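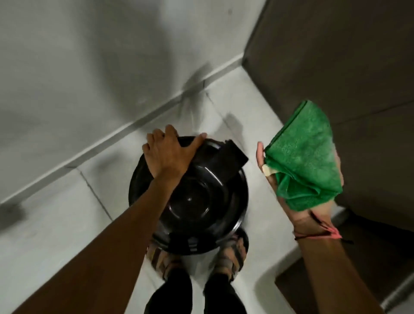 3. Collecting the Wiping Clips

3.1 What we wanted out of the recordings

I'll start with a confession about our plan. When we wrote the proposal for the Trallosness set, we promised 2,000 clips of people cleaning ordinary household stuff, and I pictured tables. Lots and lots of tables! A table is flat, it stays put, and one hand can do the whole job while the other one hangs there. Our first model learned from clips like that and got pretty good at tables, and then we handed it a mixing bowl and it pushed the bowl off the counter.

So this section is mostly about the change of plan that followed. We wanted clips where both hands have a job. One hand wipes, and the other one holds, tips, steadies or turns whatever is being cleaned, and the two have to agree about how hard to push. People do this all day long without thinking, which makes it hard to ask them for it. If you tell somebody "please use your left hand to stabilize the object," you get the stiffest, strangest wiping you have ever seen. If you just ask them to clean the thing, the left hand sorts itself out.

The collection ended up with 597 clips that we kept. That's a long way short of the number we promised, and I'd still take these over the table clips any day of the week. They come from three homes, all recorded from head height with a Nolix headset, so the view swings around with the wearer and the hands come in from the bottom and the sides. We kept the wearers' instructions down to one short line per task. For the round container the line was "clean the outside of it," and for the cabinet it was "wipe the top."

3.2 Letting people move the object

The tabletop protocol had a mark on the table, and the object sat on the mark. We threw that out on a Tuesday morning and never brought it back. In the new clips the object starts wherever it starts, and the wearer can pick it up, roll it, flip it over or leave it on the floor. Some people squat, some bend from the hips, some hook the thing against a leg. I didn't want to choose among these, because I don't know which one a robot with a given pair of arms will be able to copy.

Round things turned out to be the best teachers. When you wipe a curved side, the object wants to turn away from you, and the holding hand has to push back. On a flat panel you can be sloppy about this and get away with it. On a drum shape you can't, and you can see it in the clips, where the holding hand spreads wide and finds something solid to grip (an edge, a strip, a rim) before the wiping hand leans in. The moment of leaning in is the one I care about most, and it's over fast. 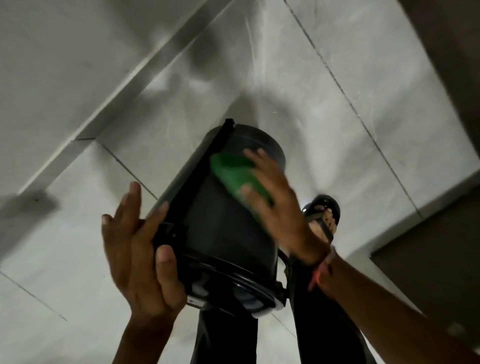 Figure 1. Wiping the curved side of a container held upside down above the tiles, left hand holding, right hand pressing.

Figure 1 is one of the moments we label as "press and hold." The labeler marks two things, the stretch of time when the wiping hand is in contact and the stretch of time when the other hand is carrying load. In the tabletop set those two had nothing to do with each other. In this set they overlap nearly all the time, and the overlap is what the model is supposed to pick up on. We do the labeling in Hidudier, which lets you drag two bars along the same timeline (I love it for this and can't stand it for nearly everything else, but it reads our files and the export works).

We argued for a long time about what counts as contact. From a head-height view you often can't see the underside of the hand at all, and what you've got to go on is how the fingers bend and whether the cloth or sponge is squashed. We settled on a rule that a labeler may mark contact when the wiping hand follows the surface of the object for long enough to see it follow. If the labeler isn't sure, the bar stays off. That rule loses us some short dabs and quick touch-ups, and I'm fine with losing them. A false contact label hurts the pressing part of the model much more than a missing one does, at least in the small tests we ran before settling on this.

Blur is the other thing people ask me about. Wiping hands move, so the thing they're holding smears, and our first instinct was to drop any stretch where the wiping hand went soft. I'm glad we didn't go through with it. When we looked at what would be left, it was mostly people resting, or just about to begin, or folding the cloth over. All of the wiping was gone! We now keep blurred stretches as long as the labeler can still tell which hand is which.

3.3 The hand that isn't wiping

My favorite part of the data is the free hand, and I'll admit I came to it late. In the old labels we called it "idle" and moved on. Then we started collecting in corners, next to walls and low furniture, and it got obvious that a free hand is seldom doing nothing. When somebody leans forward to reach along a cabinet top, the other arm goes out too. Sometimes it's for balance, sometimes it's headed for a wall, and sometimes it hangs in the air and I can't say what it's for.

We added a third state to the labels, called "reaching," to sit between "loaded" and "idle." A hand is loaded when it's clearly holding or bracing on something. It's reaching when it's open and extended toward a surface and we can't confirm that it has landed. The third state is a bit of a junk drawer, I know. But it's an honest junk drawer, and it stopped the labelers from guessing. Before we had it, two labelers looking at the same stretch would split between loaded and idle over and over, and each of them had a decent case.

Corners also mess with the view in ways a table never does. The wearer is close to everything, the arms take up a big share of the picture, and the object from the last task may still be sitting down on the floor. We leave it there. A home has other things in it, and a model that only knows how to look at the one object in the middle is going to have a bad time in a home. The label for each stretch names the surface being wiped, so a clip can hold the cabinet and the container together and nobody downstream has to guess which one the task is about.

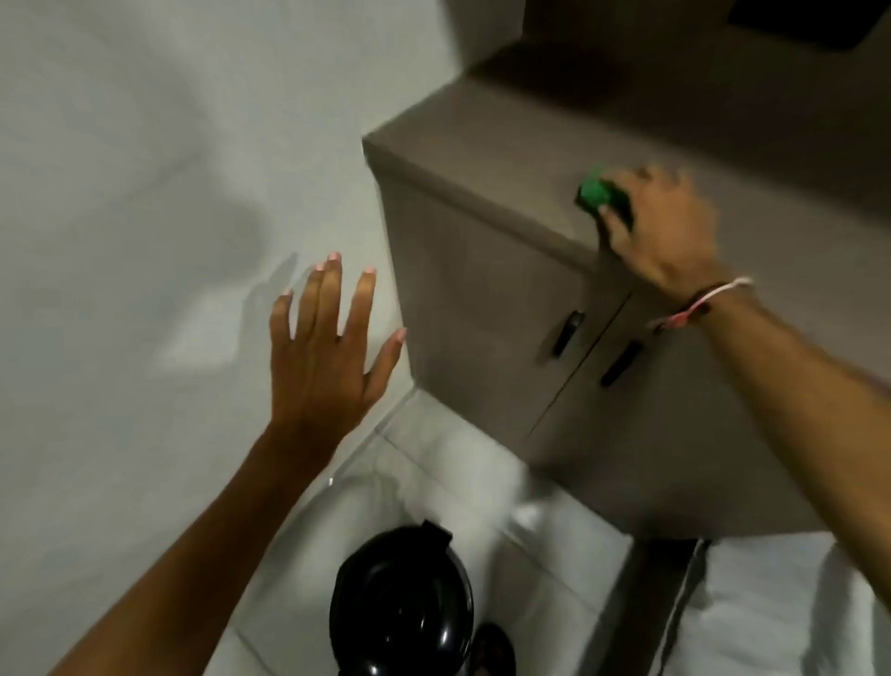 One reader of our draft objected that an open hand near a wall tells a robot nothing useful, and that we'd be better off cutting every reaching stretch and training on the loaded ones alone. The same reader added that a robot bolted to a heavy base doesn't need to brace in the first place, so we might be teaching it a habit it has no use for.

I think the second half of that is fair. A fixed base doesn't tip. If that's your machine, you can filter on the label and throw the reaching stretches away, and that's one of the reasons we gave them a label of their own. For a machine that stands or rolls and has to lean, I'd want them in. The hand goes out early, before the lean is finished, and if you cut that part you end up with a model that only learns about bracing once the weight has already shifted. We tried training both ways and the difference was small on the container task and easier to see on the cabinet task, where the reach is longer. I wouldn't bet the farm on it with a set this size.

3.4 Things we'd change

We should have asked the wearers to finish each task in one go. A good many clips stop halfway because the instruction didn't say when the job was over, and "clean the outside of it" means one thing to a fussy person and another thing to me. For the next round the wearer will say "done" out loud, and the clip ends there.

We'd also vary the wiping hand. Our wearers mostly wiped with the right and held with the left, and mirroring the video is a lousy fix, given that the room gets mirrored along with the hands. I'd like left-handed wearers from the start next time, with the same one-line instructions and the same freedom to flip the object over.

Last, the cloths and sponges. We let people use whatever they liked, and I'd do that again, but I'd write down which one was in use at the beginning of each clip. A folded cloth and a sponge can look much the same once they're half covered by fingers, and our labelers spent more time on that question than it was worth. In the released labels both fall under "wiper," and the split between them is left blank wherever the labeler couldn't tell.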